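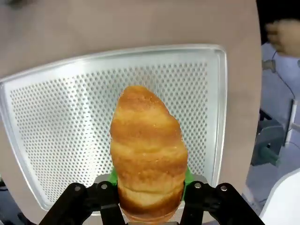

The Mekska Roltine is a two-finger electric gripper kit for light robot arms, intended for handling baked goods and other soft or brittle food items. It is sold by Mekska, a supplier of small automation equipment, and is offered both as a separate tool and as part of a hire service for bakeries and teaching kitchens. Each finger is a black angled linkage fastened with small round-headed screws and ends in a bright green pad, the part that touches the product. The pads close on both sides of an item such as a croissant-shaped roll, which can be held upright by its lower end clear of a perforated baking tray. A small camera fitted at the wrist looks along the fingers towards the work surface.

Design

The kit weighs 645 grams without its cable. The fingers move together and are driven by a single motor in the gripper body. Closing force is set in nine steps, of which the lowest three are recommended by the maker for laminated pastry. The pads are treated as wearing parts and are supplied in sets of two pairs. They may be removed with a hand tool and washed separately from the fingers. The gripper body is sealed against flour dust but is not rated for washing under pressure.

Control software for the kit is named Nerura. It records the opening width, the force setting and the camera picture for each lift, and allows an operator to store settings for a particular product under a name of their choice.

Development

The first version was drawn up by the engineer Sylvie Gagnon, whose earlier work concerned the packing of soft fruit. It used flat pads and a fixed closing force. A revised version with the present pads and adjustable force entered sale in March of the following year and replaced the original in all markets. Owners of the first version were able to exchange the fingers while keeping the gripper body.

Supply and price

The basic kit is listed at £2,497, including the wrist camera, one set of spare pads and a licence for Nerura. The robot arm is not included. Under the hire service the equipment is installed by Mekska staff and the contract runs for a minimum of five months. Repairs in the United Kingdom are carried out by Tiongson, an independent workshop.

Reception

In a review for a bakery trade newsletter, Benedicta Adjei found the kit well suited to lifting single items from trays and praised the ease of changing the pads. She considered the manual too brief on cleaning and noted that settings stored for one product had to be entered again after a software update. Mekska later issued a longer cleaning guide, which is now supplied with new kits.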